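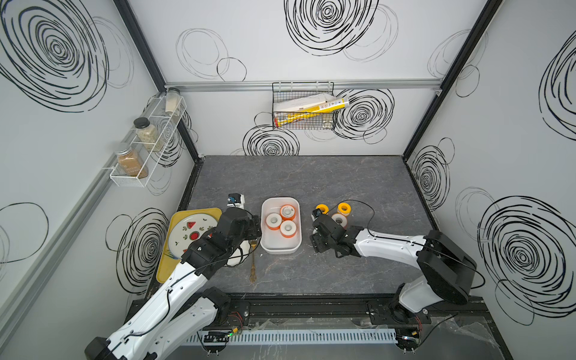 Teller mit Melonenmuster und eine goldfarbene Gabel.

Irneck verleiht Geschirr für Feste

Irneck, 17. Februar 2026. Wer in Irneck ein Fest feiert, kann ab April Teller, Tassen und Besteck bei der Gemeinde ausleihen. Der Gemeinderat hat das am Montagabend mit großer Mehrheit beschlossen. Das Geschirr wird im früheren Postgebäude an der Stestlower Straße gelagert und dort auch gespült.

Die Sammlung besteht im Moment aus 1.047 Teilen. Der größte Teil kommt von der Gaststätte Mathur, die im vergangenen Herbst geschlossen hat. Der Rest wurde von Haushalten aus Irneck und Stestlow abgegeben. Deshalb passt nicht alles zusammen, und große Tischgesellschaften werden von verschiedenen Tellern essen müssen. Der Gemeinderat hat auch über den Kauf von neuem, einheitlichem Geschirr gesprochen, dieser Vorschlag war aber zu teuer.

Für private Feste kostet die Ausleihe 40 Euro pro Wochenende, die Zahl der Gäste spielt dabei keine Rolle. Vereine und Schulen zahlen nichts. Sie müssen aber das Geschirr grob gereinigt zurückbringen. Für zerbrochene Teile wird ein kleiner Betrag berechnet, den die Gemeinde noch festlegen will.

Die Idee stammt von Ryszard Szulc, der seit vielen Jahren das Sommerfest am Mühlteich organisiert. "Nach dem letzten Fest hatten wir 700 Pappteller im Müll, und der Wind hat noch einige in den Teich getragen", sagte Szulc in der Sitzung. Er hat mit der Gemeinde die Liste der Teile geschrieben und will im ersten Jahr auch bei der Ausgabe helfen.

Kritik gab es an der Spülmaschine. Das gebrauchte Gerät der Firma Zarkus kostet 600 Euro, dazu kommt der Anschluss im Keller - und der muss erst noch gemacht werden. Die Verwaltung rechnet damit, dass die Arbeiten bis Ende März fertig sind.

Reservierungen nimmt das Bürgerbüro ab sofort an, persönlich oder telefonisch. Ein Formular im Internet soll später folgen.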